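Buy Fewer Blocks and a Better Board

Every November the catalogs start arriving, and every November somebody in my family asks me which building set to get for a child of three or four. I repaired furniture for a living and I have opinions about wood, so I suppose I'm the one to ask. My answer has been the same for years. Get a small handful of blocks and spend the rest of the money on something flat to put them on.

People don't like this answer. A flat board isn't much of a present. It doesn't rattle in the box and there is no picture of a castle on the front. The set my nephew was given last year had 291 pieces and came in a tub with a rope handle. I helped him tip it out on the carpet. He built a tower of four, it leaned into the pile of the carpet and fell over, he built it again, it fell again, and he went off to find the cat. The other 287 pieces stayed where they were until bedtime, when his mother and I picked them up.

I don't blame the blocks. Carpet is a terrible thing to build on. A block that is flat on the bottom needs something flat under it, and most family rooms don't offer that anywhere a small child can reach. Rugs give. Floorboards have gaps. Low tables are usually covered with other people's cups. Adults blame the child's hands when a tower goes over, and often the floor did it.

A few small blocks on a wide board look mean at first. You see all that bare wood and think something has been left out. 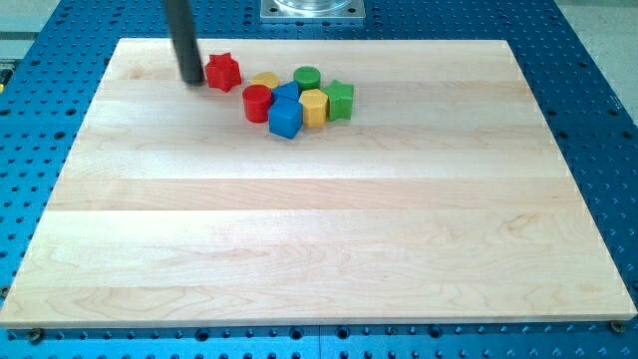

The bare part is what I would pay for. A child needs somewhere to slide a block to, somewhere to lay out a road, somewhere to put the ones that aren't wanted yet. When the whole surface is covered in pieces there is no room to do anything except dig. I have watched grown men work this way at a bench too, pushing the clutter back with a forearm to clear a space the size of a dinner plate. I did it myself until Teemu Laitinen, who ran the shop where I trained, made me clear my bench before lunch every day. I resented it for most of a year. My joints got better.

As for what kind of board, I prefer edge-glued maple. It is hard, the grain is quiet, and a colored block shows up well against it. Pine is cheaper and will do, but it dents if you look at it wrong. Plywood is fine if the edges are sanded properly, and they usually aren't. Skip anything with a printed town or racetrack on it. The road is already drawn, so the child drives along it, and after a week the board is only ever that one road.

Make it 600 millimeters on the long side if you have the space. Smaller than that and blocks go over the edge every other minute. It should not slide, either. Two strips of rubber shelf liner underneath will hold it on a table, and on a hard floor I would use four.

My friend Orysia Prokopenko disagrees with most of this. She taught preschool and she says the mess is where the good play comes from, that children sort and hunt and trade when there is a big heap, and that a tidy board with a few blocks on it is an adult's idea of play. She has a point when there are a dozen children. With a heap and a crowd, everybody gets something. One child alone with a heap is a different matter, and most gifts go to one child at home.

She also says a kid gets bored with eight blocks. Sure. Then you bring out eight more. Keep the rest in a closet and swap them around. The ones that have been away for a month come back as good as new, and you haven't bought anything.

The other objection is money, and I take that one seriously. A good maple board costs more than a tub of blocks. But it doesn't stop being useful when the child turns six. Ours has held clay, train track, a jigsaw puzzle that took most of a winter, and bread dough when we had company and ran out of counter. I sanded it once and oiled it twice. The tub with the rope handle is in my sister's garage, and the last time I was there it was full of garden hose fittings.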